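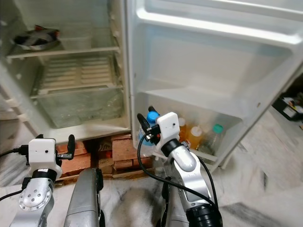 Tiina Seppälä told me flat out that I was asking the wrong thing: people don't throw food away because they forget it, they throw it away because they were saving it for somebody. She said this on my second visit to Skolham, and I ended up rewriting half the interview guide on the bus home.

4.2 What "still good" means

So let me start with the word "good," which came up in nearly every kitchen I sat in. I had gone in thinking date labels would run the show. They didn't, at least in Skolham. Folks read the label, sure, and then they sniffed, tilted the jar, and asked whoever was in the next room. Ívar Thygesen kept a separate rule for dairy (smell first, label second) and a stricter one for anything his mother-in-law had cooked, which he ate the same night or not at all.

In Gresness it went differently. Most of the households there shop once every 13 days, when the ferry timetable and payday line up, and the last stretch before a trip is a lean one. Figure 3 shows the inside of a refrigerator with very little in it and cloudy grime on the drawer. Shelves that bare are what my Gresness diaries kept describing for those final days, and cleaning, if it got done, got done then — before the new groceries came in.

We coded 437 diary entries for this section. Eetu Kauppinen and I each went through the full set, and we argued most over "leftover." He wanted it to cover anything cooked and uneaten. I wanted to leave out food made on purpose for tomorrow, and I still think I was right, but we went with his version so our codes would line up with Honkanen's earlier scheme.

Figure 3. Interior of an open refrigerator: upper shelf, clear lower shelf and drawer.

One more wrinkle before I get to the freezer data. Two diary keepers stopped writing down what they tossed and wrote down what they gave away, mostly bread and soup. I kept those entries in and marked them with a separate code, which I come back to in 4.3.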